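Wallpaper and a marble-look floor

I spent most of January thinking about small pieces and where they end up. Yellow ones, white ones, pink ones. They get handed over, set down and picked up again, and by dinner there is always one under the radiator. I keep mine in an old Dullora biscuit tin with a dent in the lid.
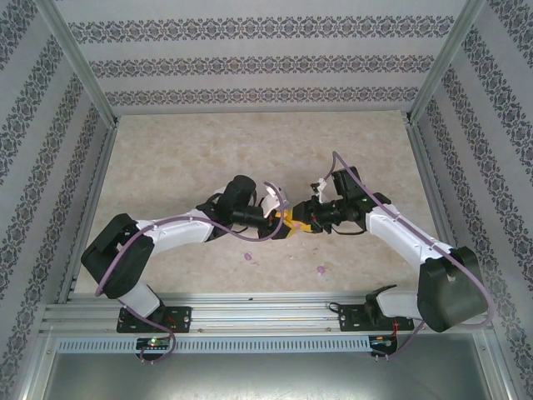

The wallpaper was the part I cared about most. I went through the remnant bin at Zirko twice before I settled on a pattern. Plain white walls would have been easier, but a small space looks better with something on the walls - even a bit of old-fashioned ornament. Dark bands across the back make it feel like a real room.

For the floor I wanted beige with a marble look. Zirko had a gray one too, and I nearly bought it. Beige is kinder to dust.

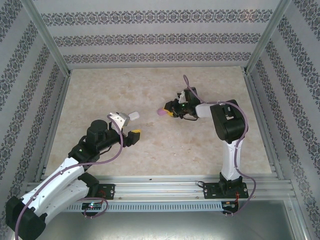
Small things also show up well on it, yellow most of all. White is harder to spot in the evening with only the desk lamp on, so I put the white pieces away first. The tin goes back on the shelf at 4. I still need a better lid.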